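Duten Laundry Set, data card

Version 1.2
Last edited 2024-04-03

What it is

Duten is a collection of teleoperated robot episodes, all of them around home laundry. It was recorded to train and test policies that learn from examples. Each episode is one attempt at one short task, with video, arm state, gripper state and a written instruction in English. The set was recorded by a small team at Wanila and is maintained by the same team.

We write this card for people who want to train on the data and need to know what is inside before they download it. Please read the section on known problems also, it is the most useful part.

Contents

The set has 3,000 episodes. Of these, 2,000 are marked as success by the operator and checked a second time by another person. The others are failures or partial attempts. We keep them on purpose, in a separate folder, and the training script does not load them unless you ask for it.

Tasks in the set:

open_door – pull the washer door from closed to fully open
load_item – take one item from the basket and place it in the drum
load_all – the same, until the basket is empty
unload_item – take one item from the drum and place it in the basket
close_door – push the door until the latch is closed
press_start – press the start control with one closed finger

The task load_all is the longest, and the episodes differ a lot in length. If your model has a fixed horizon, we recommend to cut these episodes at the moments when the gripper opens. A script for this is in tools/split_by_release.

Folder layout

episodes/success
episodes/other
splits/train.txt
splits/val.txt
splits/heldout_sites.txt
tools/
CHANGES.txt

Every episode folder has the wrist video, the side video where one exists, a file of states, a file of actions and a file named meta. In meta you find the task name, the instruction, the site code, the operator code and the result.

How the episodes were collected

The operator stands beside the robot and moves a hand controller. The arm follows the controller. There is no automatic planning at any time, so every motion in the data was made by a person. Before each episode the operator reads the instruction on a screen, and then starts the recording with a pedal. The pedal also stops it.

We asked operators to work at a calm speed and not to correct small mistakes too fast. In the first weeks people moved the arm very directly, and the policies we trained from that data did not know what to do after a missed grasp. From September we also asked for recovery: if the item falls, pick it up and continue in the same episode. These episodes have the flag "recovery" in meta. There are 673 of them.

Between episodes the items are put back in the basket by hand and mixed. The basket is moved a little each time, and also the robot base, but always within the area where the arm can reach both the basket and the drum. We did not remove the ordinary objects near the washer. Other appliances, cables and labels stay where they are in the room, and a policy should learn that they are not part of the task.

Cameras

The wrist camera is the main view and exists for all episodes. It is small and moves with the gripper, so both fingers are always near the lower part of the picture. The side camera was added later and is missing for the older episodes.

The wrist view before a loading episode can look like this: 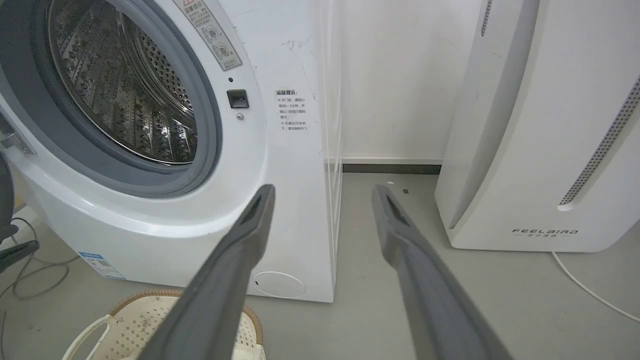 Jasmina Mujić wrote to us after the first release that her policy reached the door opening well in validation, but at a new site it stopped in front of the drum and opened the gripper too early, and she asked if the drum depth could be added to meta. We measured it for the sites we could still visit. It is now in meta under drum_depth, and the field is empty where we have no value. She also suggested to hold out whole sites and not single episodes, and the file heldout_sites.txt comes from this.

Labels and checking

The operator gives the result directly after the episode, with one key. A second person later watches the video and gives the result again without seeing the first one. When the two do not agree, the episode goes to episodes/other, also if it was probably fine. We prefer to lose some good episodes.

For load_item the rule is: the whole item must be inside the drum when the gripper leaves. A sleeve that hangs over the rubber gasket is a partial attempt. For close_door the rule is that the latch holds when the gripper moves away.

Known problems

The wrist camera has automatic exposure. When the gripper goes into the drum the picture becomes brighter in a few steps, and white fronts behind it lose their detail when it comes out again.

Thin items such as socks are hidden by the fingers during the grasp. From the wrist view alone it is often not possible to say if the gripper holds one or two.

The force value in the states file is an estimate from motor current. Do not use it as a real force measurement.

All machines are front-loading. We have no data for top-loading machines and do not expect a policy to transfer to them.

Instructions were written by few people and they sound similar. If you work on language, please add your own variations.

Baseline

We trained one policy for load_item with the code in tools/baseline. On the sites seen in training it placed the item in 95 percent of the trials. We do not give a number for held-out sites yet – the trials are not finished, and the results so far are clearly lower.

Related sets

Laner uses the same arm and the same file format, but with kitchen tasks. Khoury is an older set with a different gripper. You can load it with the same tools, but the action scale is not the same, so convert it first with tools/khoury_scale.

Use and contact

The data is free for research and teaching. For commercial use, write to the team first. If you find a wrong label, send us the episode name and the field, and we will put the correction in CHANGES.txt with the next version.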